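Skudalberg Home Task Guide
Section 4: Choosing and Setting Up a First Chore
By Aniela Sikora
April

Use this section after you have fitted the hand-held grippers and finished the calibration in Section 3. It covers how to pick a chore, how to lay out the desk, and what the trained arm can be expected to do with it.

A word on expectations first. People ask us whether the arm can tidy a bathroom shelf or pack up a salon station. Today it can do parts of those jobs, slowly, with objects it has been shown many times. It can't walk up to a strange shelf and work out what goes where. Choose a chore with that limit in mind.

4.1 Laying out the desk

1. Clear everything off the desk that is not part of the chore.
2. Set the object down between the two grippers, within easy reach of both.
3. Slip your fingers through the straps and pull them snug.
4. Check that the square markers on both grippers are uncovered. Push sleeves back if they hang over a marker.
5. Run any cable along your forearm so that it does not cross the object.

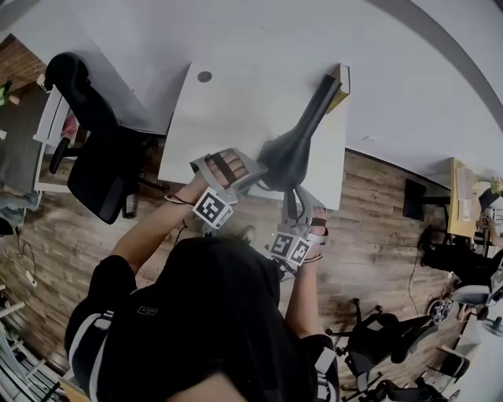 Photo: Graltico

A hair dryer is a fair second-week object. It is long at one end, heavy at the other, and has no flat side you can count on. Keep it switched off and do not train with the heat on.

CAUTION: Never demonstrate with a blade, a hot tool or an open container of liquid.

4.2 Recording the chore

1. Start with both grippers open and still.
2. Move at half your normal speed. The arm copies hurried motions badly.
3. Grip, lift, place, release. Pause for a moment between each.
4. Return to the start position before you end the take.
5. Repeat 53 times, turning the object a little each time.

NOTE: Fumbled takes should be deleted. A take where you missed and then recovered cleanly can be kept, and a handful of these helps.

4.3 Small and light items

Small items are harder than big ones. Caps, lids and shallow round pieces tilt when a finger touches the rim, and a clear part can be difficult for the gripper camera to pick out under ceiling lights. Bring the fingers in from both sides together and close them slowly.

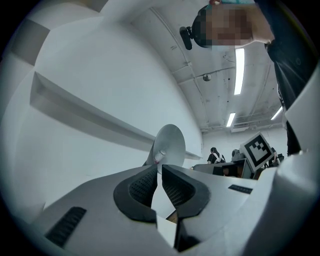
If the item keeps turning in the grip, lower the closing force by 5 points and try again. Do not wrap the fingers in tape. Tape hides the surface texture and wears unevenly.

4.4 What to expect from the arm

In our Uvinham trial the arm was given 624 attempts at put-away chores on a desk. It did well with boxes and bottles that stood upright. It did poorly with anything that had a cord, and with lids. A person finishing the same chore took far less time in every case.

Our answer for now: the arm is worth having for one dull job repeated all day in one spot. For general housework, wait. If a chore still fails after 35 takes have been added, split it into two shorter chores and record each one separately.

Comments

Kamran Nazari
Does the turning in step 5 of 4.2 need to be the same amount each time? I have been using a paper dial and it's slow going.

Aniela Sikora
No, turn it by eye. Uneven is fine.

Shu-fen Chien
We tried lids for most of a month at our packing bench and gave up. Boxes have been good. Would like to see a wider finger.

Yuk-lan Kan
Half speed is tiring on the wrists. Please add something on rest breaks.

Related sections

Section 3: Calibrating the Grippers
Section 5: Checking Your Takes
Section 6: Moving a Chore to the Siu Arm
Care and Cleaning of Finger Pads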